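Combat Sports Officiating, Unit 5
Scoring the round and weight classes: handout
Tutor: Elli Kinnunen. Revised 2018-07-08

1. Scoring
Each round is scored on the ten-point must system. The winner of the round receives 10, the loser nine or fewer. Effective striking and grappling are assessed first. Aggression is considered only where those are level, and control of the fighting area only where aggression is also level.

A takedown with no attack following it scores very little. Time spent in top position is not damage – students from a wrestling background tend to overvalue it.

2. Weight
The limit used in all Unit 5 exercises is 77 kg. Record the weight once the athlete is still on the scale, hands clear of any support. Bronwyn Stubbs will run the practical in September.
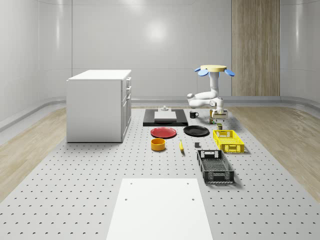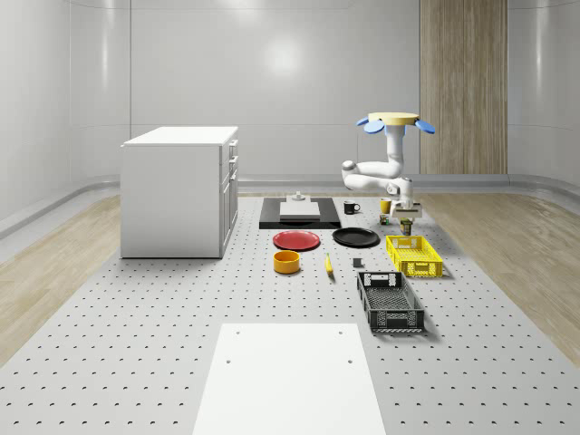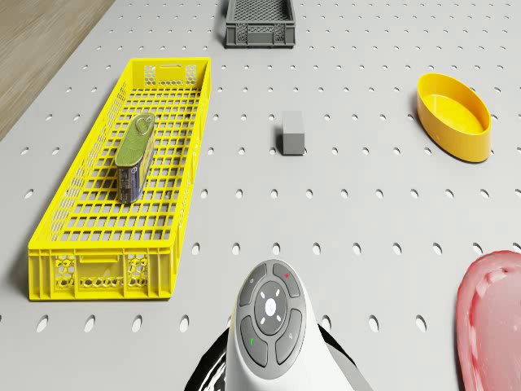
Does a knockdown late in the round count for more than one at the start?
The timing makes no difference. A knockdown is judged on its effect, and the judge weighs it against everything else in the same round.

3. Decisions
Unanimous: all three judges choose the same athlete.
Split: two judges choose one athlete, the third chooses the other.
Majority: two judges choose one athlete, the third has a draw.

Point deductions are applied after the round has been scored. A 10-9 round with one point taken from the winner is entered as 9-9.

4. Set work
Score the Kereama v Ahmadpour bout without sound, one card per round. Totals are added only after the last card is signed. Read the Kosier notes, pages 14 to 33, before the practical.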